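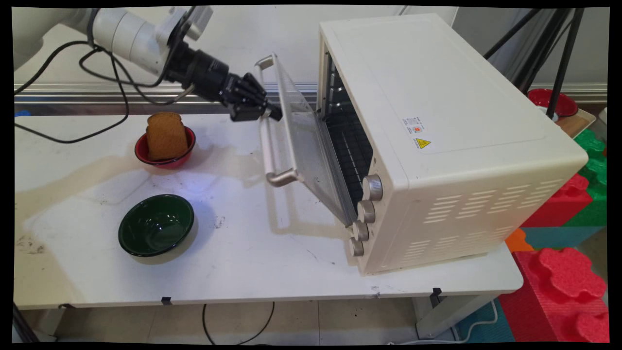
Clallent Wrist Cable Kit and Door Task Bench Set-up
Tinbridge Automation Supply

Part group: arm accessories, light bench cells
Status: in stock, ships from our own warehouse

Overview

The Clallent kit replaces the cable ties and tape normally used to dress the external gripper cable on a light six-axis or seven-axis arm. It is intended for bench cells where the arm works on hinged appliances - toaster ovens, microwaves, small cabinets - and the wrist turns through a wide angle while the fingers stay on a handle. Cable left in hanging loops can drag on the worktop or catch on a door edge at the bottom of its travel.

What is in the box

Hinged collars, soft lined, for smooth round arm segments
Wrist strain relief block with two screws
Braided sleeve, black, supplied uncut
Hook and loop straps
Hex key
Printed set-up card

The gripper cable itself is not included. Order the Foder extension separately if the existing cable does not reach the base with slack at every joint limit.

Fitting

1. Park the arm clear of the bench and remove power at the controller. Support the wrist if the brakes on your model release without power.
2. Wipe the arm segments with a dry cloth. Do not use solvent on painted covers.
3. Fit the strain relief block behind the gripper flange. Tighten the screws evenly until the block no longer turns by hand.
4. Place one collar on each long segment, clear of the joint gap. Leave the collars loose.
5. Run the cable through the block and collars, working from the wrist back to the base. Leave a single service loop at the elbow.
6. Restore power and jog each joint slowly to both limits. The cable must not pull tight or touch the worktop.
7. Close the collars. Cut the sleeve to length and strap it at both ends.

If the arm has torque sensing, repeat the payload identification after fitting. A stiff sleeve near the wrist will show up as a false contact force, most noticeably when the door is nearly shut.

Door fixture

Set the appliance at an angle to the arm base so that the fingers can reach the top corner of the door without the forearm crossing the opening. Mark the position of the feet on the bench. Appliances used for handling trials should be left unplugged, with the plug tagged.

Check the hinge before each block of runs. A door that drops under its own weight will change the contact point on the handle, and taught positions will need to be corrected.

Maintenance

Every 225 hours: inspect the sleeve for flattening or broken strands at the wrist.
Every 11 weeks: check collar screws, strap condition and the gripper connector.
Replace the collar linings once they are polished smooth.

Specifications

Collar range: up to 88 mm diameter
Collar material: glass-filled nylon
Colour: black
Warranty: 2 years, linings and straps excluded

Related items

Foder gripper cable extension
Pillai clamp-on bench rail, grey
Pillai appliance stop blocks, pair

Technical enquiries: Irfan Sutanto, Applications. Please quote the arm model and the gripper cable diameter.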